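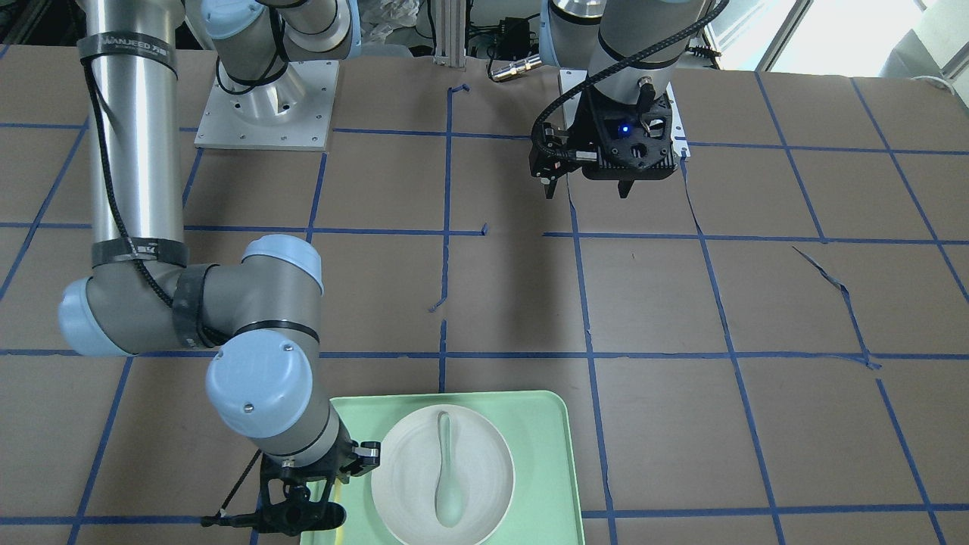 Nomau Duo

O Nomau Duo é uma célula robótica de bancada com dois braços, comercializada pela Nomau em regime de venda ou de aluguel mensal. Destina-se a laboratórios de ensino, centros de pesquisa em manipulação e cozinhas institucionais que avaliam a automação do preparo de bandejas. O conjunto é fornecido com os dois manipuladores, duas garras elétricas, o controlador e o pacote de programação Wikden.

Características

Cada braço é fixado à mesa por uma placa branca, com furos junto às bordas. Os elos são prateados e cinzentos, e as juntas do braço direito levam tampas em azul-claro. O cabeamento das garras corre por fora da estrutura, solução que facilita a substituição, mas exige folga suficiente para as rotações do punho. As garras são pretas; a do braço esquerdo tem dois dedos curtos e um indicador luminoso azul na face.

A superfície de trabalho não faz parte do fornecimento. O manual recomenda revestimento fosco – o papel pardo é aceito – e marcação com fita azul em retângulos, usada como referência para o reposicionamento dos objetos entre ensaios. O padrão não precisa ser regular, uma vez que a calibração é feita pelas bases dos braços.

Aplicações

O exercício básico de demonstração emprega uma bandeja plástica verde-clara, um prato branco e uma colher de sopa de cerâmica. O braço direito atua junto à borda da bandeja, enquanto o esquerdo pode permanecer elevado, fora da zona de contato. A louça branca sobre prato branco é considerada um caso difícil para a estimativa de pose, por causa do baixo contraste entre as peças.

O pacote Wikden inclui 30 rotinas de manipulação de louça e talheres. A programação pode ser feita por condução manual ou por script, e os dois braços compartilham a mesma base de tempo.

Avaliação

Em ensaio conduzido por Honeylyn Gatchalian no laboratório Bassi, a célula executou 468 ciclos de posicionamento de bandeja. O relatório aponta boa repetibilidade na aproximação lateral e critica o desgaste da fita de marcação, que se solta com o uso e deve ser trocada periodicamente. Shoaib Soomro, revisor técnico do mesmo estudo, registrou ainda a ausência de canaleta para os cabos na parte posterior da mesa.

Comercialização

A distribuição cabe à Grendberg, que oferece instalação, treinamento inicial e contrato de manutenção. O aluguel tem prazo mínimo de dois meses. Novos pedidos são atendidos a partir de agosto, e as garras podem ser adquiridas separadamente.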